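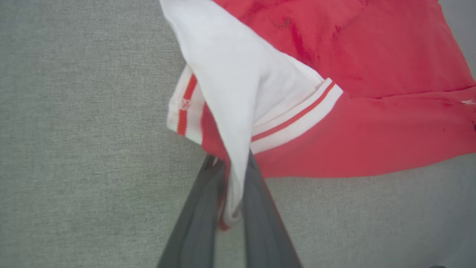 赤白切替シャツの濃色シミ、前処理の順番について

印刷する | このスレッドをメールで送る

投稿者:jarnach_w
赤い身頃に白い袖部分、リブ付きのシャツです。赤地に濃い斑点が三か所固まって出ています。細かい点状のものと、やや広がった暗赤色のものがあり、原因は不明。白い部分には移したくありません。酸素系漂白剤に全体浸漬で問題ないでしょうか。水は硬度約300mg/L、洗濯機はLusticoの縦型です。

投稿者:gursu
全体浸漬は勧めません。先に色落ち試験を。裾の裏側に薄めた洗剤をつけ、白布で2分押さえて色が移るかを見る。移るなら浸漬は不可、部分処理のみ。

投稿者:E_Nistor
点状と広がったものは別の汚れとして扱うべきです。暗赤色で広がっているほうは油性の可能性が高い。油は濡らす前に台所用の中性洗剤を原液で置き、それから水を入れる。漂白剤は最後。

投稿者:kata672
油と決めるのは早いのでは。赤地では水性の汚れでも暗赤色に沈んで見えます。写真では判別できません。

投稿者:E_Nistor
判別できないからこそ油性を先に処理します。水性だった場合も中性洗剤で損はしない。逆の順では油が残ります。

投稿者:kata672
タンパク系なら温度のほうが問題です。40℃で洗って固着させた例が手元にあります。最初は水温で。

投稿者:gursu
温度は同意。硬水なので洗剤量は表示の硬水欄に合わせてください。石けん系は金属石けんが出るので避ける。

投稿者:jarnach_w
裾裏で試験しました。白布にごく薄い桃色が移ります。洗濯表示は液温30℃、塩素系不可、酸素系は可でした。

投稿者:gursu
では浸漬はなし。斑点の裏に白タオルを当て、表から押さえる。こすらない。白い部分は身頃に触れないよう外側に広げておく。すすぎ後は畳まずすぐ干す。色移りは濡れたまま重なっている間に進みます。

投稿者:E_Nistor
乾燥機は斑点が消えたと確認できるまで使わないこと。

投稿者:jarnach_w
了解。中性洗剤、水すすぎ、残れば酸素系を部分使用の順でやります。Evorettiの色移り防止シートが残っているので本洗いで入れます。

投稿者:kata672
シートは補助程度に。赤は単独洗いが基本です。

関連スレッド
・リブの伸びは湿らせて戻るか
・硬水地域での酸素系漂白剤の使用量
・Lustico縦型 すすぎ回数の設定
・白い袖の黄ばみ、部分漂白の可否
・色移り防止シートの再使用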